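Home » Opinion » Travel planning

The case against the average temperature

Posted 24 February 2024 by Valter Sequeira

Most destination guides carry a climate table. It has twelve columns, one for each month, and three or four rows: daytime high, overnight low, rainfall, sometimes hours of sunshine. Readers use it to choose their dates. I think it is the wrong tool for that job and that travel publishers should stop putting it at the top of the page.

An average high is calculated from many years of readings, usually at one station, often at an airport. It says little about spread. Two towns can both show 24 degrees for the same month. In the first, nearly every afternoon falls between 22 and 26. In the second, a week of 31 is followed by a week of 17 and rain. A visitor with five days to spend needs to know which town they have booked, and the table does not tell them.

Altitude makes the problem worse. Air cools by a little over half a degree for every 100 metres climbed, as a working rule. A village 400 metres above the coast will be two or three degrees cooler at midday and may be much colder by evening, depending on the wind and the shape of the valley. Guides commonly print the coastal figures for the whole region. People then arrive at a hill guesthouse in spring with one thin jumper.

Rainfall totals have a similar fault. Eighty millimetres in a month can mean two violent storms or three weeks of drizzle. The number of wet days is published by most national weather services and takes up one extra row. Hardly any guide prints it.

Nuria Gebremichael, who edited regional guides for Negussie until last year, disagrees with me on this. Her view is that readers skim, that a table with seven rows is a table no one reads, and that a rough answer is better than none. I accept the point about skimming. I do not accept that the rough answer is harmless. A traveller who has looked at no figures will check the forecast before packing. A traveller who has seen 24 in a neat box tends to think the matter is settled.

There is also the question of what the weather is being used to decide. For a walking holiday, the useful figures are daylight hours, the date the high paths usually clear of snow, and the last bus down. For a city break, opening times matter more than any of these. Museums in smaller cities may shorten their hours outside the summer timetable, and some ferries stop altogether. I have seen a guide recommend an island for its mild autumn when the crossing ran twice a week and the only bank machine was on the mainland.

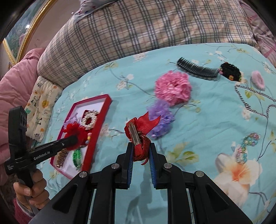 Price should be read alongside all this, and seldom is. July rates are high because demand is high, and demand is high partly because the same climate tables point everyone to the same six weeks. Shifting a trip by a fortnight often changes the cost of a room far more than it changes the weather – though the fortnight has to be picked with local holidays in mind, and these move from year to year in many countries.

My proposal is modest. Print a range in place of a single average: the band within which four afternoons in five have fallen. Add wet days. Give the height of the weather station, and the height of the places described if they differ by more than 200 metres. Put the dates of the ferry and bus timetables next to the figures, with the year they were checked. Where a publisher cannot obtain these, it should leave the table out and link to the national weather service.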